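How Does a Story Get Into Another Language?

Hunow Reading Room, pages for younger readers
Updated 30/10/2022

Take a book off your shelf, any book you like, and look at the small print on the page just inside the front. (Hardly anyone reads that page, and it's a shame, because there are all sorts of interesting bits hiding on it.) Somewhere between the name of the publisher and the long number that bookstores use, you might find the words "Translated by" and then a name. If you do, the book you're holding was first written in a different language from the one you read it in. Somebody sat down and wrote the whole thing over again so that you could enjoy it too.

That somebody is called a literary translator. "Literary" just means having to do with stories, poems and plays. There are other kinds of translators as well, who work on letters, recipes, instructions for washing machines and plenty more, but we'll stick to stories here, or we'd be at it until bedtime.

Can't you just swap the words?

Lots of people think translating works like trading cards. You give away one word and get one word back, and when you've traded them all you have a finished book. It's a sensible guess, but languages don't line up that neatly.

Let's try it with something short. In English we say "it's raining cats and dogs" when it's raining very hard. In Welsh you can say that it's raining old ladies and sticks. In Czech, the rain can come down like wheelbarrows! If a translator swapped the words one at a time, you'd be reading a nice quiet story about a walk home from school and suddenly there would be wheelbarrows falling out of the sky, and you'd think you had wandered into a very different book.

So the translator has to stop and think. Should I write "cats and dogs", because that's what my readers say at home? Or should I keep the wheelbarrows, because they're funny, and because they let the reader know that this story comes from far away? Either one can be right. It depends on the story, and on who is talking in it, and on whether the writer wanted you to laugh just then.

Reading comes first

Before writing anything, a good translator reads the book from beginning to end. Many read it twice, and the second time they read with a pencil. They mark the jokes, the songs, the names that mean something, and the sentences that are so long you need to take a big breath before you start them.

They're listening for the writer's voice. You know how you can tell which of your friends is on the phone, even before they say who it is? Writers are like that too. One writer uses short, bumpy sentences. Another goes on and on and forgets what the question was (people who write explainers for children are sometimes accused of this). When the story moves into its new language, the voice has to come along with it, and getting the voice right can take much longer than getting the words right.

After that comes the first draft. A draft is a try. It's allowed to be messy, with gaps and question marks in it, and with three different words squashed together where the translator couldn't choose. Then comes another draft, and another. Our own little book of bedtime tales went through 5 drafts before it was ready, and by the end of it the folder was so fat that it wouldn't close.

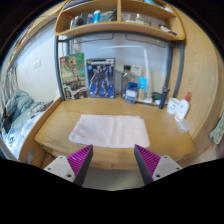
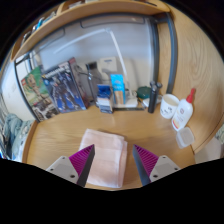
Pink cloth on a wooden desk

Names, jokes and other sticky problems

Every book has a few places where the translator gets stuck, and they're usually the very places that look easy.

Names are one. Suppose a story has a village in it called Wernus, and suppose it's only a name, the way Boston is only a name. Then it can stay just as it is. But what if a dog in the story is called something that means "Always Hungry"? If the name isn't translated, you'll miss the joke every single time the dog steals a sausage. If it is translated, then the dog might be the only one in the village with an English name, and that could seem a little odd. Some translators keep the old name and slip in a small hint near the start, so that you get the joke and the dog gets to keep its own name.

Jokes are another. Many jokes work because two words sound alike. Think of the old one about why the six was afraid of the seven: because seven ate nine! It works in English because "ate" sounds the same as "eight". In most other languages those words don't sound alike at all, and the joke falls flat as a pancake. A translator who comes to a joke like that will often write a brand new one for the same spot. The words may be completely different, but you laugh in the same place, and that's what the writer was hoping for.

And then there are rhymes, which are the stickiest of all. A rhyme has to make sense, it has to keep its beat, and the ends of the lines have to match. There's a skipping rhyme from Morkiver, first printed in 1736, that we've been trying to put into English for a long while. It's only 4 lines long. The first line ends with the word for "goose" and the second with the word for "window", and in the old language they rhyme beautifully. Goose and window! You try it. We have had a moose in there, and something loose, and once (we're not very proud of this one) a goose drinking juice, and the window still hasn't found a place to go.

Who helps?

You might picture a translator sitting all alone with a dictionary, and some days are like that. But there is usually a good deal of asking going on as well. If the writer is alive, the translator can send a letter or an email and say, "When you wrote that the soup was sad, did you really mean sad?" Writers mostly enjoy these questions. Sometimes they find a mistake in their own book that way, such as a character who puts on a hat in one chapter and has no hat in the next.

If the writer lived long ago, the translator has to look for clues in other places — old maps, cookbooks, letters, songs. Libraries are a great help. The one we use most is the Ostapchuk Library, where there's a whole shelf of dictionaries, and one of them is nothing but words for weather.

Last of all comes the editor, who reads the new version and asks even more questions. The editor may not know the first language at all. This is handy, as it happens, because then the editor reads the story exactly the way you will, and can tell when a sentence sounds stiff, as though it were wearing shoes that pinch.

Is it still the same book?

Here's a question that grown-ups have been arguing over for hundreds of years, and you're welcome to join in. If every word in the book has been changed, is it still the same story?

One way to think about it is with a song. If you know a tune on the piano and your cousin plays it on the trumpet, it sounds very different, but you can still hum along. If two cousins play it, one on the trumpet and one on the drums, they won't sound like each other either. It's the same with books. Some famous stories have been translated into English many times over, and each time they come out a little different, depending on who was doing the work and when. Older ones can be full of words like "hark" and "whither". Newer ones sound more like the way we talk now.

If your library has two translations of the same fairy tale, it's great fun to read the first page of each, side by side, and see which one you'd rather go on with.

Something to try

You don't need to know a second language to have a go at this. Find a page in a book you like and pick out 6 sentences. Now tell them again for somebody much younger than you, a little brother or sister perhaps, using words that they would know. Keep everything that happens. Keep the funny parts funny, and if there's a scary part, keep it scary (though maybe not right before bed).

If you do speak another language at home, you can try the real thing. Ask a grandparent for a rhyme or a saying from when they were small, write it down the way they say it, and then see how you could say it in English. Read it out loud when you've finished, and then read it to them. They may well want to change a word or two.

Words to know

Draft: one try at a piece of writing, before it's finished.
Editor: a person who reads a piece of writing closely and helps to make it better.
Literary: having to do with stories, poems and plays.
Saying: a group of words that people use together and that means something special, such as "raining cats and dogs".
Voice: the way a writer sounds on the page.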